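Stick Puzzles at the Ulumness Games Library - Your Questions 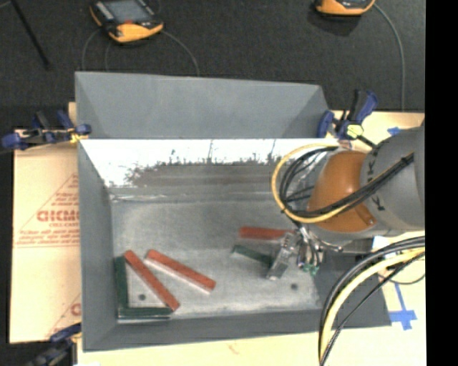

Red and green blocks, with a triangle in the corner of the bin.

We get a lot of mail about stick puzzles, and we love it! These are the questions that come up most. Updated April 26, 2025.

What is a stick puzzle?
Long, narrow blocks, two colors, and a card that tells you what to make. Triangles, ladders, stars, fences, letters - all from the same plain pieces. It sounds like nothing much until you try it, and then suddenly it's dinnertime.

What size set should I start with?
A small one. Three red and three green is plenty for the first 30 cards, and you'll be surprised how long those keep you busy. The big box has 100 blocks and is wonderful for a group, but it can swamp a beginner.

Why do you play in a metal bin?
The walls! You can push a block up against one and it stays straight, so a corner gives you two good sides of a triangle before you've even started on the third. Blocks also can't roll under the couch. A tray or a shoebox lid works too.

Does a scuffed bin matter?
Not a bit. Ours are scuffed all over and we're very fond of them. Wipe out any grit so the blocks slide nicely.

My triangle never closes. What am I doing wrong?
Probably nothing big. Set the two sides that meet in the corner first, make sure their ends touch, and only then lay the slanted one across. If there's a gap at one end, nudge the slanted block along its length and leave the other two alone. Kenna Paterson, who draws our cards, likes a mixed triangle with two greens and a red across, and it's a great first one to copy.

Can I use both colors in one shape?
Yes, please do! Some cards ask for a single color (they have a dot in the top corner), but everything else is up to you.

What do I do with the leftover blocks?
Leave them lying in the bin. On the Skinner cards you score for a second shape built from what's left, so don't put them away too soon.

Is there an age limit?
We suggest 4 and up. Struan Munro started at that age and now beats his dad, Craig, most weekends.

How many cards are there?
400 so far, and we added the Edholm pack in January - lots of long diagonals in that one, really fun.

Can I borrow a set?
Of course! Sets go out for two weeks. Ask for Hamish MacKinnon at the front desk, and please check that every block is back in the bag before you return it.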